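Frequently Asked Questions - Marras Guest Rooms, Plalstead

When can I check in?
Check-in is from 2 in the afternoon. If you come earlier, you can leave your bags at the reception and walk to the old town, it takes 12 minutes.

Is breakfast included?
Yes, for all rooms. It is served in the Mella café on the ground floor. Please tell us one day before if you do not eat milk or wheat, so the kitchen can prepare something for you.

Can I order only a drink in the café?
Of course. The café is open also for people who do not stay with us. On Wednesday it closes after lunch.
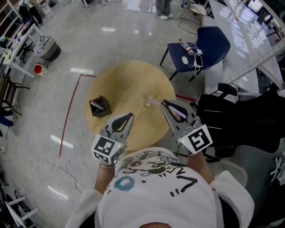 You can pay in the café by card or put the amount on your room bill. Water from the tap is free and good to drink.

How do I come from the Zeltden station?
Take bus 151 and get off at the last stop. Buy the ticket before you enter - the driver does not sell them. A taxi is also possible, but in the evening you must call for it.

Do you have parking?
We have a small yard behind the house. It is free, but we cannot reserve a place. The public parking is 100 meters down the street.

Are pets allowed?
Small dogs are welcome in the rooms on the ground floor. Please do not leave them alone in the room.

Can I cancel my booking?
You can cancel without cost until two days before arrival. After this we charge the first night. In November the house is closed for repairs and we answer e-mails more slowly.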